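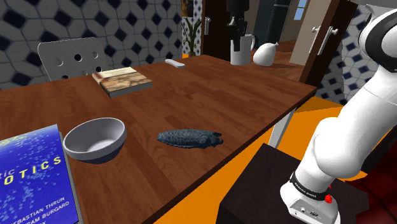
Search articles
Search

Does Knocking on Wood Tell You Anything?

Posted in: Everyday Science, Trees, Ages 8-11

Grown-ups love to knock on tables. They rap twice with their knuckles, nod, and say, "That's solid wood, that is." Should you believe them?

I wouldn't, at least not yet. A knock makes the table shake a tiny bit, and the shaking makes a sound. A thick top sounds different from a thin one. A table with a drawer under it sounds different again, and so does a table with a heavy cloth on it. So the knock tells you something, but it mixes up a lot of clues, and most people only hear what they hoped to hear.

Let's look for better clues.

Start with the lines. Wood has a pattern called grain. A tree trunk grows a new layer under its bark, usually one each year where winters are cold. If you cut straight across the trunk, you see rings. If you cut along the trunk, you slice through those same layers the long way and get stripes, waves and pointy arches.

Now be suspicious. A printer can make stripes too! Plenty of furniture is covered in a thin sheet with a picture of wood on it. To check, look for the same knot or squiggle twice. A printed pattern often repeats. A tree doesn't copy itself that neatly.

Next, look at the end of the board. In a solid board, the lines on top should match up with the ends of the layers at the edge. If the top is stripy and the edge is plain brown crumbs pressed together, you have caught something.

What about color? People say "red wood is cherry" or "dark wood is walnut." Maybe. It could also be pale, cheap pine with a coat of stain on it. Stain is a colored liquid that soaks in. My neighbor Severino Valcárcel bought a "mahogany" shelf at a yard sale, and when he sanded the underside it was almost white. He still calls it mahogany.

You may also hear that you can count the rings on a table and find out how old the tree was. Careful here. A table is usually made from several boards, and each board is only a slice. If you count 66 rings on the end of one board, you know the tree lived through at least 66 growing seasons, if it grew where trees make one ring a year. It might have been 118 years old. The board can't tell you about the parts that went somewhere else.

Try this at home. Pick two pieces of furniture and guess which is solid wood before you look closely. Write your guess down, so you can't change it later. Then check for repeats, check the edges, and ask if you may peek underneath with a flashlight. Don't scratch anything.

Were you right? If you were, try a third one. Two lucky guesses don't prove much.

More in: Everyday Science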